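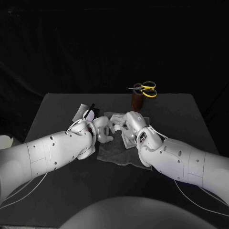 Fig. 4. Gray towel and white cloth on the table.

Home > Guides > Linens > Section 4

4. Folding station: towels and cloths

For the Gilholm towel set and the Skovside cloths. Do section 3 (washing) first. Everything bone dry before you start, damp towels go sour in the drawer.

4.1 Set up

1. Clear a patch of table, big enough for one bath towel opened flat. Dark top is best, lint and stray threads show up.
2. Wipe it down. Let it dry.
3. Small stuff goes to the back. Keep the front edge free, towels need to hang over a little while you turn them.

4.2 Separate

1. Drop the bundle in the middle. Don't shake it out yet.
2. Lift white cloths off the top, one at a time. Pinch near the middle, straight up.
3. Grays stay put till all the whites are off.

Note: cloth stuck to towel? Usually a loop snag. Hold the towel down, ease the cloth sideways. Don't yank.

CAUTION: never cut a pulled loop flush while teh towel is under tension. Lay flat, then trim.

4.3 Gray towel

1. Find two corners on a short side. Pull the towel open toward you.
2. Smooth from center out. Flat hands.
3. Fold long sides in to meet at the middle.
4. Fold in half, short end to short end. Then again.
5. Folded edge faces out on the shelf.

Care label curls under? Flip the towel and start at step 1.

4.4 White cloth

1. Open flat, smooth the creases. Heavy creases: steam on low, 30 seconds, no longer.
2. Half, then half again. Square.
3. Stack loose. Tight stacks hold the creases.

CAUTION: do not set whites on a new gray towel overnight. Dye can transfer for the first 2 washes, sometimes more if you skipped the cold rinse.

4.5 Putting away

Grays bottom shelf, whites in the Platetti basket. Worn ones go in the rag bin, don't put them back in the pile. Changes to this section go to Marta Koval, she updates the sheet on Tuesday so get them in before then.

3 comments | 11 shares

Related
Section 3: Washing and drying
Section 5: Fitted sheets
Guerra drying rack, assembly
Lint, and where it recieves the most wear
Stain chart (printable)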